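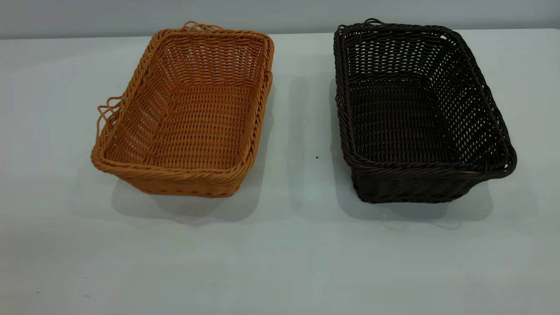 Chez Nägeli, on ne conteste pas que le robot finira par saisir un panier. On demande combien d'heures de travail humain il aura fallu avant, et qui les paie. La remarque, glissée en fin de présentation, résume assez bien l'humeur dans laquelle Skikano a dévoilé en août son atelier de démonstration, installé dans la zone artisanale de Brornulska.

Le principe est connu. Au lieu d'écrire un programme pour chaque mouvement, un opérateur exécute la tâche à distance, au moyen d'une commande tenue en main, et le bras reproduit ses gestes. Tout est enregistré. Les séquences servent ensuite à entraîner un modèle censé refaire le travail seul, y compris quand l'objet n'est pas posé tout à fait au même endroit. Skikano appelle cela « montrer plutôt que coder » et promet une mise en service sans informaticien.

L'entreprise a choisi des paniers tressés, et le choix n'est pas bête. Un carton a des faces planes, un bac en plastique a des bords francs. Un panier a des anses, un rebord épais, des parois ajourées, et il peut être orienté n'importe comment sur la table. C'est le genre d'objet que les commerces de détail manipulent toute la journée et que les automates classiques aiment peu.

Reste le décompte. Pour une seule tâche, prendre un panier par l'anse et le déplacer, Skikano annonce 113 démonstrations enregistrées. Une fois retirées celles que l'opérateur a jugées ratées, il en reste 100 pour l'entraînement. Le chiffre rond plaît aux communicants. Il ne dit rien du temps passé à replacer l'objet entre deux essais, ni de la fatigue de la personne qui tient la commande, ni de ce qui distingue exactement une démonstration « ratée » d'une démonstration seulement maladroite. Interrogée sur ce tri, la société répond qu'il est fait « à l'appréciation de l'opérateur ».
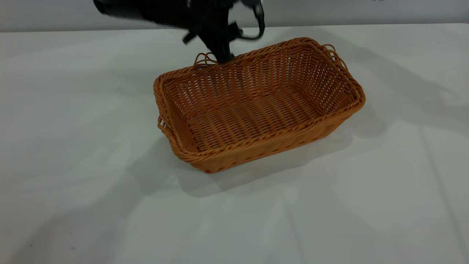

Le taux de réussite en autonomie, lui, n'a pas été communiqué. Skikano parle de résultats « très encourageants » et renvoie à une publication à venir, sans date. Pendant la visite, toutes les prises montrées au public étaient téléopérées, ce que le dossier de presse précise dans une note en bas de page - et ce que la présentation orale a laissé dans le flou. Or un bras guidé par quelqu'un qui voit, corrige et hésite au bon moment donne forcément une impression d'aisance. La question est de savoir ce qu'il en reste quand on lâche la commande.

L'autre point faible tient au décor. Une table claire, un mur gris, pas grand-chose d'autre. On comprend l'intérêt pour la mise au point, mais un arrière-magasin ne ressemble pas à cela. Il y a des étiquettes, des paniers emboîtés les uns dans les autres, des reflets, des gens qui passent. Skikano assure que des essais en conditions réelles suivront chez Sterner, un grossiste en articles de maison, avec 2 postes équipés pour commencer. Sterner confirme l'accord de principe, mais parle d'une « phase d'observation » et ne s'engage sur aucun achat.

Le calcul économique est tout aussi prudent. D'après Skikano, un salarié sans formation technique apprend à piloter le bras en 30 minutes. C'est possible. Savoir piloter ne suffit pourtant pas à produire de bonnes démonstrations, et plusieurs visiteurs ont relevé que la personne aux commandes avait manifestement beaucoup d'entraînement. Si chaque nouveau modèle de panier, chaque anse un peu plus rigide ou un peu plus basse oblige à reprendre une série complète, l'économie promise sur la programmation risque de réapparaître ailleurs, dans la colonne des heures de préparation.

La société ne donne pour l'instant aucun prix. Elle indique que le tarif dépendra du nombre de tâches enseignées et que les enregistrements réalisés chez un client pourraient servir à améliorer le modèle commun. Les conditions de ce partage seront fixées par contrat. Nägeli, qui étudie aussi une solution concurrente, attend de les lire avant de donner sa réponse.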